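3.2 What we bought, and what we should have budgeted for

Let me start with the part of the project I was worst at, the shopping. When we wrote the Sutholm proposal, the equipment table had one big line for the arm, one smaller line for the computer, and a third line that just said "misc." I typed that word myself, late in the evening, and I have been paying for it ever since. If you are planning a cloth-handling cell of your own, please give your "misc." line a proper think (and then probably double it!).

The arm was easy. We asked two suppliers for quotes, Brarnon and Akolgo, and the gap between them was smaller than I expected once delivery and the service plan were in. Brarnon was cheaper on paper but charged extra for the controller license in the second year. Akolgo folded it in. We went with Akolgo, mostly for the simpler paperwork, and I would make the same choice again. Our purchasing office likes one invoice, and so do I.

The fingers were a different story. The ones in the catalog are made for boxes and machined parts, and we wanted something soft enough to hold a hem without chewing it up. I had put down a one-time cost for fingers, as if they were a piece of furniture. They aren't! Foam pads wear, they pick up lint, and the glue gives up before the foam does. In the end we treated them like printer ink. A replacement pair of pads costs us 85 dollars in materials, and we now keep a spare set in a drawer and order the next one when we open it. I'd strongly suggest moving finger pads out of the capital budget and into running costs from day one. Ours had to be moved halfway through, and that took more emails than the design of the pads did.

Then there is the cloth itself. I know, it's fabric, how much can it cost? Well, we wanted large plain sheets with clean straight edges, all from the same roll, so that differences between trials came from the handling and not from the material. Small orders carry a cutting fee and the shop near us wouldn't hold a roll for us. The full order came to 509 dollars, which nobody had planned for, me included. It was still money well spent, and I only wish we'd bought it all at the start. Dark gray was the color we settled on after a chat with the vision people, who had opinions about contrast against a pale floor.

Figure 4 gives a fair idea of the working conditions, with a sheet hanging over the floor of the cell and the fingers open just under the hem. I'm including it in a budgeting section on purpose, for the sake of the lower half. Look at the cables. Every one of our early cost estimates treated the robot as a tidy block on a drawing, with power going in and data coming out. The floor is where the missing money went: mounting plates, brackets, longer leads, strain relief, cable covers. None of these items is expensive alone, and none of them was on my list. I've since started a separate sheet called "things on the floor," and our partners at Irkbridge have copied it for their own setup, so I must be doing something right.

Floor space deserves a line too. We measured the reach of the arm and asked for a room to match, forgetting that people need to stand next to the cloth, sit down to type, and get out again. The bigger room came with a higher internal charge from September onward. We could have lived with the smaller one for a while, but I don't think we would have enjoyed it, and moving a cell later costs a good deal of staff time that never shows up as a purchase.

Which brings me to hours. I haven't tried to put a firm price on our own time here, partly out of cowardice and partly because the team's hours were split across other work. A reader comparing our numbers with a commercial quote should keep that in mind. A vendor would charge for installation, for training and for the afternoon spent looking for the right bolts, and we simply absorbed all that.

The full equipment table is in the supplement, with the original estimate next to what we paid. I've left my "misc." line in. Prices there are as of 2025-12-06 and leave out sales tax.

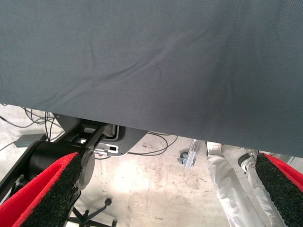

Figure 4. Foam-padded gripper fingers, open below the lower edge of a gray fabric sheet, with cables and mounting hardware at floor level.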